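How to prime a bottle-conditioned saison at home

If you've got a saison sitting in the fermenter and a pile of clean bottles waiting, you're in for a treat! Bottle conditioning is my favourite part of homebrewing, and it's much more forgiving than the forums make out. My first decent one was a copy of the Nindstead farmhouse ale, and I still use pretty much the same method.

Step 1: Make sure it's finished

Take a gravity reading, wait a couple of days and take another. If they match, you're good to go. If the second one is lower, leave it alone for another week. Saison yeast can stall and then wander off again when the weather warms up, and you really don't want that happening in glass.

Step 2: Work out your sugar

I like my saisons lively, so for a 19-litre batch I use 100 g of plain white sugar plus whatever the calculator suggests on top for the temperature of the beer. Weigh it – scoops are hopeless for this. Unai Esteban, who got me into the Goicoechea style of dry, peppery beers, swears by raw sugar for a bit of extra colour. I can't taste the difference, but have a go and see.

Boil the sugar in a cup or two of water, pop the lid on and let it cool.

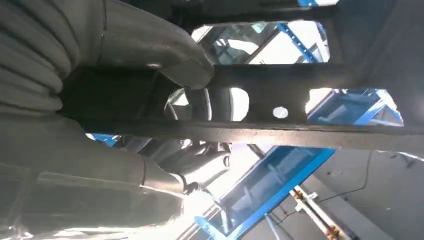
Step 3: Rack onto the syrup

Tip the syrup into your bottling bucket first, then siphon the beer in on top with the hose curled around the bottom. The swirl does most of the mixing. Give it one slow stir with a sanitised spoon and try not to splash.

Step 4: Fill and cap

Use heavy bottles rated for high carbonation. Fill right to the top with the wand in, and when you pull it out you'll have the perfect headspace. Cap as you go, and label a few caps while you're at it (I once lost a whole Jatside batch among the stouts).

Step 5: Wait

Keep the bottles somewhere dark at around 22 degrees for 4 weeks, inside a lidded tub. Chill one overnight and open it over the sink. Flat? Give the rest another fortnight somewhere warmer. Gushing? Get the lot into the fridge, wearing gloves and glasses, and drink them soon.

Pour gently and leave the last centimetre behind, unless you like it cloudy – I do!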